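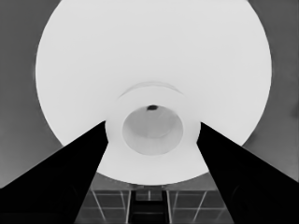
Stisance Finger Pads and the Grip Rules Card

For two-finger parallel grippers. Sold in pairs, left and right, with the card in the box.

Most gripper accessories arrive with a leaflet in nine languages telling you not to eat them. Ours come with a card, printed on both sides, which sets out how a part with a central hub or collar should be approached, held and let go. It began as a page taped inside a cupboard door at our Skorside workshop. Customers kept asking for a copy, usually after they had dropped something.

What you get
One pair of tapered pads, black. Mounting screws, plus one extra, which you will lose. The Grip Rules Card, wipe-clean. A blank approval sheet for the first cell you set up.

What the card says

1. Grip the hub. Rims look inviting and they are a long way from the middle, so any small error at the fingers turns into a large wobble at the edge. If a disc has a collar, the collar is the handle.

2. Centre before you close. Both pads should meet the part at the same moment. If one touches first, it is pushing, and the part will go wherever it is pushed.

3. Rehearse in simulation, then rehearse again slowly on the real arm. A clean simulated grasp tells you the path is sensible. It tells you very little about grease.

4. Set the closing force from the weakest part in the batch. The drawing describes the best one.

5. Check the view from the wrist. If the part hides the rack beneath it, your operator needs a second view before anything is set down.

6. Write down who changed the grip settings and when. "It was like that when I got here" is not an entry.

7. Nobody reaches in while the arm has power. This includes you, and it includes the person who wrote the program.

Rule 7 deserves a bit more room than the card gives it. A gripper holding a part is not at rest – it is a machine with something to drop. Your risk assessment should say what happens to the load if power or air is lost, and the answer should have been tried on the real equipment. The pads don't make an unsafe cell safe. They are pads. Guarding, stop circuits and training remain your job, along with whatever standards apply where you work.

Care and replacement
Wipe the faces at the start of each shift. Inspect every 1,000 cycles, and replace both pads together when either shows a flat spot. We rate a pair for 300 hours of steady work, and we do know that somebody in Brinville has been running the same two for much longer. Please stop writing to us about it.

Ordering
Pairs ship in 5 working days. Cards alone are available in packs of 14, a number chosen by the printer. Returns are accepted if the pads are unused, and we can tell. Technical questions go to Theophilus Acheampong at the Skorside workshop, who answers in the mornings and prefers a drawing to an adjective.

Reader comments

Dzifa Aidoo
We put the card up by both cells in November. Rule 6 caused an argument that lasted until lunch and has been useful ever since. Any chance of a larger size for the wall?

Theophilus Acheampong (Stisance)
A bigger one is with the printer now. Same rules, more tape needed.

Florian Camenzind
Screw holes are a touch tight on the older Shehu mount. They went in with patience. Pads themselves are fine, no complaints after the first month.

Kojo Gyamfi
Does rule 2 still hold if the part sits on a compliant fixture? Ours floats a few millimetres, so whichever pad gets there first just shoves it across.

Theophilus Acheampong (Stisance)
It still holds. Lock the fixture before closing if you can. If it has to float, close slowly and check where the part ends up before you lift.

Ye-seo Cha
Lost the extra screw. Do you sell them separately?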